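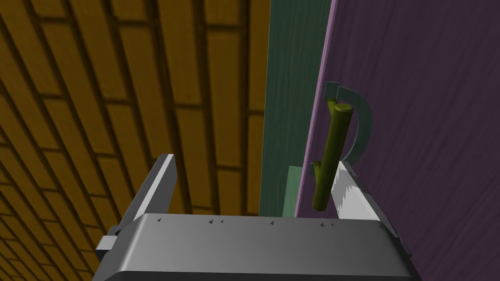

Filed under: Opinion / Sports & Culture / The Cheap Seats

Stop Giving My Rec League Pep Talks and Start Giving It a Bench

I got an award once. It was a clear plastic wedge with my team's name spelled wrong on it, and it was handed to me at the end-of-season banquet for "Positive Attitude," which in adult rec basketball is what you give the person who can't shoot. I loved it. It's on top of my refrigerator right now next to the flashlight.

So please don't read what follows as sour grapes about trophies. I like trophies! I like banquets, I like the sheet cake, I like it when somebody's kid falls asleep on two folding chairs pushed together. What I want to complain about is how grown-up amateur sports decided that the way to look after people is to talk to them, and mostly to talk to them about grit.

Some background. I've played in the Tuesday night league at the Sakis Fieldhouse for 10 seasons. Co-ed, all levels, running clock, refs who are paid just enough to show up and not enough to care about a travel. When I joined I was new in town and I knew the people I worked with and the guy at the tire place. By the second winter I had people who would notice if I didn't turn up. I can't tell you how big that is when you're past thirty and nobody is assigning you friends anymore.

A couple of years back the league got itself a wellness sponsor. Jidimitz, the company whose name is now on the back of our jerseys, also makes an app, and the deal was that we'd all get the app. It sends you a message before every game. Mine usually says something like "Champions are made in the fourth quarter." We don't have quarters. We have two halves and a guy who blows an air horn.

And look, I used it. I filled out the mood slider for most of a season. I told it I was a four, then a six, then another six. It gave me a badge for streaks. Then my dad got sick and I stopped opening it, and what I got was a notification telling me my streak was in danger.

You know what I got from my team? A ride. Our point guard figured out I was coming straight from the hospital on two buses and started swinging by to get me, and she never once asked me to rate anything. We talked about the zone defense we were too slow to play. Sometimes we didn't talk. After the game a few of us would sit on the bottom row of the bleachers and peel tape off our ankles until the building guy started flipping the lights at us.

That half hour on the bleachers is the best thing the league ever gave me, and it's exactly the thing the league got rid of.

They didn't do it to be mean, I want to be fair here. They squeezed the schedule. There used to be a gap between games, and somebody noticed you could fit another game in every night if you closed the gap, and another game is more team fees. So now the air horn goes and the next two teams are already walking onto the floor with their bags. The bottom row of the bleachers gets folded in because the new layout needs the room. You change your shoes in the hallway by the water fountain and you go home. I timed it one night (yes, I'm that person) and we were out the door in under 5 minutes.

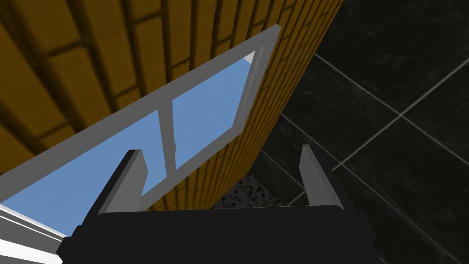 Same season, same league, we got a slideshow about connection. I sat through it. There was a slide that said "Check In On Your Teammates," and I remember thinking, where? When? In the parking lot, in February, in shorts?

I wrote to the league office about it and got a very nice reply pointing me to the app.

I've been chewing on why this bugs me so much, and I think it's that the talking part is cheap and the time part costs money. A message to my phone costs basically zero. An empty gym for half an hour costs a game's worth of fees. When a league says it cares how its players are doing, I'd like to see that on the schedule, since that's the one place it would hurt a little.

Now, a friend of mine who plays in the Frandsen league across the river disagrees with me pretty hard, and she's smarter than I am, so let me give her side. She says not everybody has a team like mine. She says there are guys on her roster who would never in a million years tell another guy on the bleachers that they weren't sleeping, but who will type it into a phone at one in the morning. She says some people need a pro, with a degree, and that me getting misty about ankle tape doesn't help them one bit. She also says that the big-name athletes who've started talking in public about panic attacks and depression changed what people on her team feel allowed to say, and that I shouldn't be so snotty about awareness.

She's right about all of that. When famous players talk about this stuff it does trickle down, even to us. I've heard the word "therapist" said out loud in a huddle, by a man built like a vending machine, and no one laughed. I don't believe that happens when I started playing. So fine, keep the posters. Keep the app for the folks who like it, and please, please put a real phone number for a real counselor somewhere a person can find it without logging in.

But her league also kept its snack table, and I notice she left that out. Over at Frandsen they have a folding table and a coffee urn and a sad bag of pretzels, and people stand around it. I've subbed over there. I lost by a mile and stayed forty minutes and came home knowing that the other team's center was getting divorced and was learning to bake bread, badly. Nobody had a slider.

The money, then, because somebody's going to bring it up. A team in our league pays $1,260 a season. I did the arithmetic on the back of a score sheet, and giving us back the gap would mean one fewer game a night, which would mean either a couple of teams on a waiting list or all of us kicking in more. I'd kick in more. I asked around my own team and everyone said they would too, although one of them wanted to know if it came with pretzels.

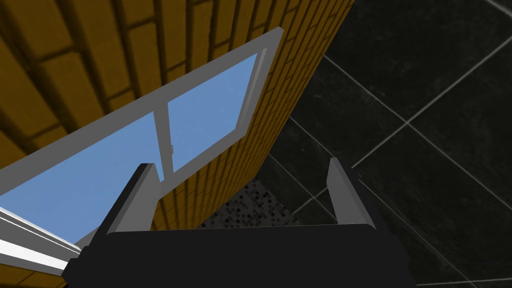
I know there are people who can't, and I don't want to be the one who prices somebody out of the only fun thing in their week. So take it out of the jersey budget. We get new jerseys every single season! I have a drawer of them! I have painted a bathroom in one! Let us wear last year's, with last year's sponsor peeling off the back, and spend the difference on keeping the building open a little longer after the late game.

Or ask Botex, which runs the gym for the county now and has a comment box right by the front desk. The last time I looked, the form wanted to know whether I'd found the facility "clean, safe, and energizing." I wrote in the margin that I'd found it closed.

I also think captains could do more, and I'm including myself, because I captained for a year and what I mostly did was send texts in all caps about bringing a dark AND a light shirt. I never thought of it as part of the job to notice who'd gone quiet. We had a guy that year who drifted off around midseason. Good rebounder, always early. He missed one, then he missed two, then I found a sub and stopped thinking about it. I ran into him at the hardware store the next summer and he told me it had been a rough year. He was perfectly nice about it. I've thought about that aisle a lot.

One text, is all. It didn't have to be deep. "Hey, we miss you, nobody else boxes out." I had his number. I had it because I'd sent him the thing about the shirts.

So that's my pitch to whoever does the scheduling. Unfold the bottom row. Put the half hour back between games, or just tack it on at the end of the night if that's all we can swing. Get an urn. You can still send me the fourth-quarter messages if the contract says you have to, I'll keep swiping them away.

Meanwhile my team has started going to the diner after. It's a ten-minute drive and we lose a few people to babysitters, and the booth only really fits six, so somebody always ends up with a chair in the aisle getting bumped by the waitress. It's not the same as the bleachers. We've got the early game next week, though, so we might get the big table.

Comments (4)

hoopsmom_south
The streak notification thing made me so mad on your behalf. I hope your dad is doing ok. Our volleyball league lost its hangout time the same way and now I couldn't tell you the last names of half my team.

lefty961
I'll be the grump. Some of us work early and we LIKE the tight schedule. I'm home by ten now. You can be friends with people without making everybody pay for gym time.

Zone Defense Forever
lefty, nobody's making you stay for the pretzels. I'd pay extra. Also the jersey point is dead on, I'm using three of mine as dust rags.

benchwarmer_deb
I ref in a different league and I'd stick around for coffee too. We don't get asked!

More from The Cheap Seats

The Case for Letting Your Kid Quit Swim Team
Why I Still Keep Score With a Pencil
Pickleball Took Our Court and I'm Trying to Be Normal About It
What I Learned From One Season as a Terrible Captain
Bring Back the Postgame Handshake Line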